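I bought a pair of gloves in January with a label I couldn't place. They are tan pigskin, unlined, cut for a small hand, and the stitching is all on the outside. The label says Clostell in script, with the word Wendham under it in block letters. I paid 14 dollars for the pair, and they were in a box with a lot of other gloves that were not as good.

I have handled enough old gloves to know when someone took trouble over them. The fingers on this pair have proper side strips, and the thumb is set in as its own piece so it bends where a thumb bends. Cheap gloves skip both. I started looking for more Clostell and have found 21 pairs since then, counting the ones I didn't buy. Every pair has the same thumb.

What I can't work out is whether Clostell was a maker or just a store label. Wendham could be a town or a second company. The script changes between pairs, and on what I take to be the older ones the C has a long tail that runs under the rest of the word. On the later ones the tail is gone and Wendham is gone too. The leather gets a little thinner at the same point, but the sewing holds up.

I did find one lead. A pair of black opera gloves came with a paper insert that gave washing directions and a line at the bottom that read "Cuervo finish." I don't know if Cuervo was a tannery, a dye process or a name somebody in the sales office liked. The directions say to wash the gloves on the hands in lukewarm water with plain soap, and to dry them away from heat. I tried it on a stained pair with a split seam, figuring I had little to lose. They dried stiff as a board, then softened after I worked them for an evening. The stain is still there. 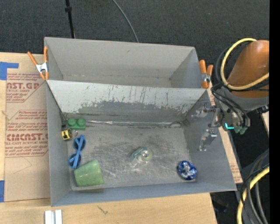 A reader wrote in after my last post on gloves to say that Clostell was sold by mail through the Parkunier catalog, and that her aunt ordered a pair every fall in the same size and the same brown. She remembered the box as pale green with a ribbon pull. She didn't remember the price. I had never thought to look at catalogs, so that is where I've been spending my evenings.

Parkunier catalogs turn up now and then, mostly with the covers missing. I have gone through 60 pages of one so far and the gloves are listed by color and length with no maker given at all. There is a drawing of a pair that could be mine — same three lines of stitching on the back — but half the gloves ever made have three lines on the back.

The catalog does say that orders over a certain amount came with free sizing paper. I would like to find one of those. You laid your hand on it and traced, and I imagine most people threw it out.

If you have a pair, check inside the left glove near the wrist. Mine all have a stamped number there, and none of them goes above 100. I'd like to know if yours does. A photo of the label would help too, with the tail of the C showing if it has one.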